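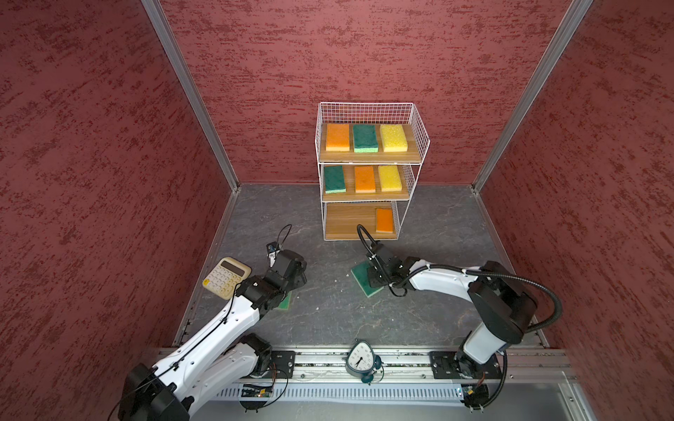 We are buying a house in Jostillow and the whole downstairs has a colored textured finish on the walls that I need to either live with or get rid of. The listing calls it "Mediterranean plaster." The seller doesn't know who did it or what it is made of, only that it was there when she moved in. It runs through the hall, the dining room, the living room and the back of the kitchen, and going by the floor plan that is 700 square feet of wall once you take out the windows and doors. If you look at the walls in the photo you'll see the kind of finish I mean, a deep red with a rough plaster look and darker red marks streaked through it. Ours is a little more brown and the ridges are sharper. If you brush against it in a sweater it catches the wool.

I would like smooth walls in an off-white. I've read three different opinions on how to get there. One is to sand off the high spots, prime and paint, and accept some texture. Another is to skim coat over the whole thing with joint compound. The last is to hang thin drywall over it and start fresh.

What I'd like to know is which of these makes sense for a person who has painted plenty of rooms but has never skimmed anything, and whether a strong red like this is going to bleed through. My budget for materials is 1000 dollars and I would like to keep it under that. One contractor came to look and said skim coating "always peels off that stuff" and quoted for drywall, but he also sells drywall.

The house was built in 1961. The walls under the finish are drywall as far as I can tell from the one spot where a thermostat was moved. No cracks that I could find, and no damp. There's one place behind the dining room radiator where the finish sounds hollow when you knock on it, maybe the size of a dinner plate.

Ans Kramer
Posted March 5, 2025

3 replies

Gaete

I did drywall and plaster work for a long time and I've covered a lot of these. It can be done by a homeowner but it is slow, so plan on that.

Before you touch it, get it tested. A 1961 house can have asbestos in the texture or in the joint compound under it, and there may be lead in any older paint in between. Even if the finish looks newer than the house, you don't know what it is sitting on. Do not sand or scrape anything dry until you have the results. Call a lab, ask how they want the samples taken, and send them some from more than one room, going all the way down to the drywall paper. If it comes back positive, stop there and talk to a licensed abatement company. Covering it without disturbing it may still be possible, but that's their call and it depends on your state.

If it's clean, find out what kind of finish you have. Put a few drops of water on it in a place that doesn't show and leave them for a couple of minutes. If the water soaks in and the spot goes dark and soft, you have something like lime or gypsum with color in it and little or nothing on top. If the water stays up in beads, it has been sealed, either with wax or with a clear acrylic. Then scrub the same spot with a white rag. Color on the rag means the pigment is loose at the surface.

Wax is the bad one, and I would bet that's what your contractor has seen peeling. Joint compound won't hold to wax and neither will most primers. Wax was put on a lot of the polished plasters. A ridged one that pulls at a sweater is less likely to have it, but test anyway. If there is wax it has to come off with a wax remover made for it, and you need a lot of rags and open windows.

Assuming no wax, I would go in this order.

Knock the ridges down first. Hold a wide, stiff putty knife nearly flat to the wall and push it along. You are only taking off the points. On an acrylic texture they'll snap off, and on lime they'll crumble. Wear a proper respirator for this and not a paper mask, and close off the rest of the house with plastic.

Cut out the hollow place behind the radiator. Score around it with a utility knife until you are into material that sounds solid, take the loose part off, and look at what's behind it. If the paper on the drywall is torn, seal it before anything wet goes on or it will bubble. Fill with a setting-type compound, the bagged powder you mix with water. Shut the radiator off while you do it.

Wash the walls with a sponge and plain water with a small amount of degreaser in it, mostly in the kitchen. Change the water often. Rinse and let it dry overnight.

Prime everything. This is the step people skip. You want a bonding primer that also blocks stains. Red will come through joint compound as pink, not every time, but when it does you'll see it after the second coat of paint and you'll be unhappy. Shellac-based primer is the surest for bleed and it smells terrible. A good water-based stain blocker is usually enough if your rag test came out clean.

Then skim. Thin the compound until it is like thick pancake batter and roll it on with a half-inch roller cover, one section as wide as your arms, and pull it flat with a wide skimming blade. First coat is only to fill the low places and it'll look bad. Let it dry all the way. Scrape off any lines with the knife, then second coat. On sharp texture you'll want a third. Pull each coat in a different direction from the one before.

Sand lightly at the end with a pole sander and a bright lamp held close to the wall, so that the light rakes across it. Mark what you see in pencil. Fill, sand, prime again, paint.

Start with the hall or whatever room you care about least. You will get better by the second one. Use a flat or matte paint for your off-white, as anything shiny is going to show every wave.

I wouldn't hang new drywall over it for this. You lose depth at every window and door casing, the outlets all need extenders, and you still have to tape and finish the seams. It does make sense if the test comes back positive and your state lets you cover it, or if more of that finish turns out to be loose than the one spot. Knock on every wall before you decide.

Brosturov

I don't agree with everyone who says to cover it. I like these walls and we have a terracotta one in our bathroom. People pay good money for this finish now. You could live with it for a year and see.

If you are set on white just use a thick nap roller and two coats of a good primer. We did this in our last house and never skimmed anything. The texture looks fine when it is white, kind of like a beach house. Paint was the cheapest part of the move. I don't remember the brand of primer but it came in a gray can.

plainfield_dot

I did this two years ago as a complete beginner, in a smaller area than yours, so I can tell you what it was like and what it cost.

Our walls were orange and sealed with acrylic. I paid 368 dollars for materials, which covered primer before and after, compound, blades, rollers, plastic sheeting and the lamp. That didn't include the finish paint or the lab test. I had 500 square feet to do, so with your 700 you should still land under your budget unless you choose an expensive paint. I already owned a drill and a bucket. The mixing paddle was extra and worth it.

I used Velberg bonding primer under the skim coat. No bleed that I can see. In the closet I skipped the primer to find out what would happen, and there is a faint peach color in there now in two places. So I agree with Gaete on that.

Things I would do differently:

I bought the premixed all-purpose compound in the heavy bucket and it was hard to sand. For the last coat get the lightweight one.

I did the entire living room in one go, and by the time I got around to the first wall again my arms were done and it showed. Two walls a day is plenty.

I didn't take the outlet covers off in one spot behind the couch and I regret it every time we move the couch.

Keep a wet sponge and a bucket at your feet for your blade and for the corners. A damp sponge run down an inside corner while the compound is still soft saved me a lot of sanding. The dust gets everywhere, even with plastic up. I found it inside a closed kitchen cabinet.

It took me five weekends. That's with a toddler in the house, so you may be faster. The walls aren't perfect. When the sun comes in low in the afternoon I can see a shallow dip beside the front window. Visitors have never said anything about it.

On the contractor, get a second quote, but ask for a skim coat and not for "whatever you think is best." The price I was given to have it skimmed for me was a lot lower than the drywall price. I still did it myself in the end, and if I had had your kitchen to do as well I might have paid for that room only.

Check what is on the ceilings too before you close. Ours had the same orange hidden under one coat of white in the hall, and I only found out when I washed it.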